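Suturing Bench: Frequently Asked Questions on Set-up, Care and Repair

Potow Skills Laboratory, Instrument Support Section

These answers are for staff and registered users of the two-arm suturing bench in the Ndlovu Room. They replace the laminated sheet that was kept beside the control desk. Questions not covered here should be sent to the bench supervisor, Precious Cele.

What does the bench look like when it is ready for use?

A pad is fitted and the needle is held in the jaws of one instrument. Users may compare their own view with the two below, which show a curved needle held near an incision in the pad. 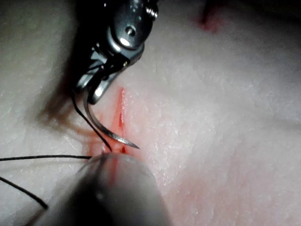
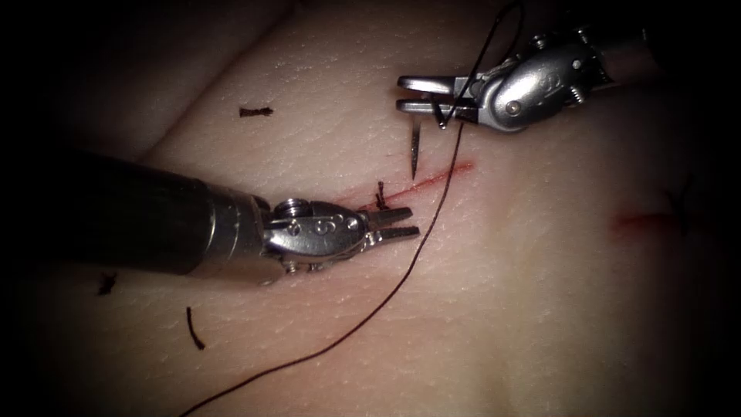 Who may set up the bench?

Any user who has completed the set-up module and whose name appears on the list held by Khanyisile Nkosi. Users who have completed only the operating module may run a session once the bench has been released to them, but may not fit or remove instruments.

In what order should the bench be started?

1. Check that the emergency stop is released and that both arms are in the parked position.
2. Switch on the control cabinet and wait for the steady green lamp.
3. Home the left arm, then the right. The arms must not be homed together.
4. Fit the instruments and turn each locking collar until it clicks.
5. Open and close each pair of jaws three times from the control desk.
6. Fit the pad and close the side clamps.
7. Adjust the lamp and check both camera views.
8. Load the needle.

If homing fails twice on the same arm, stop and report it. A third attempt should not be made.

How is the needle loaded?

Bring the chosen instrument to the loading position and select reduced grip force. Present the needle with hand forceps, never with the fingers, and close the jaws from the control desk. Once the needle is held, restore normal grip force and draw the thread gently to confirm that the needle does not turn. The thread should lie clear of the joints of both instruments before either arm is moved.

What length of thread should be used?

The standard length on this bench is 400 mm. Shorter lengths may be used for single stitches. Longer lengths are not permitted, as thread has twice been drawn into the wrist of the right instrument and on both occasions the instrument had to be dismantled.

When should a pad be changed?

A pad may carry several incisions and may be used until no sound area remains within reach of both instruments. It should be changed at once if it has torn through to the backing or if it moves under the side clamps. Staining around an incision is not in itself a reason to change a pad.

Loose ends of thread should be lifted off with hand forceps between exercises, with the arms parked.

How are the instruments cleaned?

Remove both instruments at the end of the session. Wipe the shafts with a lint-free cloth dampened with the solution supplied, and brush the jaws and the wrist joints with the soft nylon brush. Dry them fully before returning them to the rack. Instruments must not be soaked. Oil should be applied only by the support section.

How long does an instrument last?

Each instrument is withdrawn after 121 sessions, whatever its condition, and sent for inspection. The count is kept in the bench log and must be entered by the person who removes the instrument. An instrument with a missing entry is treated as overdue.

The drive cables in both arms are inspected separately, at 700 hours of running time. Silviu Ene carries out this work and the bench is closed for two days while it is done. The next closure is planned for June.

The jaws do not close fully. What should be done?

Park the arm, remove the instrument and look for thread or pad material between the jaws. Clean them with the nylon brush, refit the instrument and repeat step 5. If a gap remains, label the instrument with fault code 146 and place it in the repair tray. Screws on the wrist must not be tightened by users, even where one is plainly loose.

The needle slips or turns during a stitch. Is this a fault?

It may be. Check first that normal grip force was restored after loading, which accounts for most of the reports received. If the setting is correct, inspect the gripping faces for wear under the bench magnifier and try a second needle. Where both needles slip, the instrument should be withdrawn.

The close camera view is blurred. How is it corrected?

Clean the lens cover with a dry lens tissue and reset the focus on the pad surface. An instrument tip that comes very near the lens will remain out of focus, and no adjustment is needed for this. If the pad itself cannot be brought into focus, the mounting has probably shifted. Please leave it in place and inform Pieter Visser, who will realign it and repeat the calibration.

A needle has been dropped. What is the procedure?

Press the pause button and park both arms. Find the needle by eye and then with the magnetic wand. The session may not continue, and the room may not be cleaned, until the needle has been found and entered in the log. Used needles go into the yellow sharps container and are never put in the repair tray.

How are repairs requested?

Complete the repair form at the control desk and attach the top copy to the instrument or arm concerned. State the fault code, the session count and what the arm was doing when the fault appeared. Routine requests are collected at 4 pm. For a fault that leaves an arm unable to park, press the emergency stop and telephone Karabo Du Plessis on the internal support line.

May users bring their own pads or needles?

Pads from other suppliers may be used if they fit the side clamps without trimming. Needles must come from the laboratory's own stock.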